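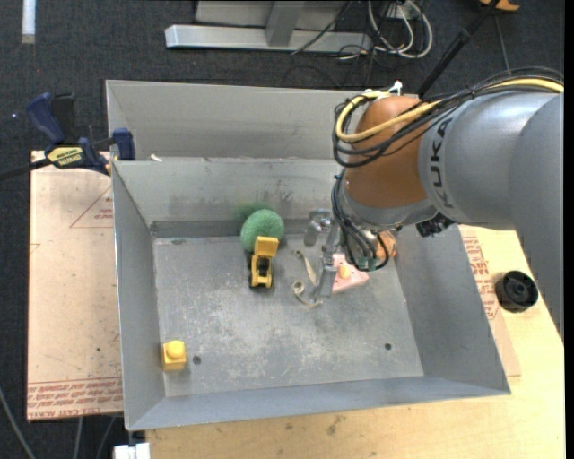
I'd been at Jaltbridge for two weeks when the arm stopped listening to me. Night shift, just me and Sutrisno Teoh, and he was off hunting for teabags. The job was dull as anything: pick the toys out of the bin, drop them next door, put them all back, start again. We needed 500 picks by morning and I'd got fond of the bits by then, especially the green ball and the little yellow truck that always ended up nuzzled against it. I'd named the truck Purside (don't ask, it was three in the morning).

Then it went for Purside and didn't slow down. There was this horrid flat bang, the whole table jumped, and the screen went on cheerfully telling me the force was 5 when it had to be well over 100. I said "stop" out loud, like you would to a dog. Then I remembered the big red button and hit it so hard I bruised my palm!

Sutrisno came running, no teabags. He looked at the arm, looked at me, and asked where my hands had been.

"In my lap," I said.

They hadn't been. A minute before, I'd been leaning right in to turn the truck round, gate open, because everybody did it and it saved a walk.

Aiman Pelupessy rang at six, wanting the number for the log. I gave him the picks first. Then I asked if he'd got a pen, and told him about the gate.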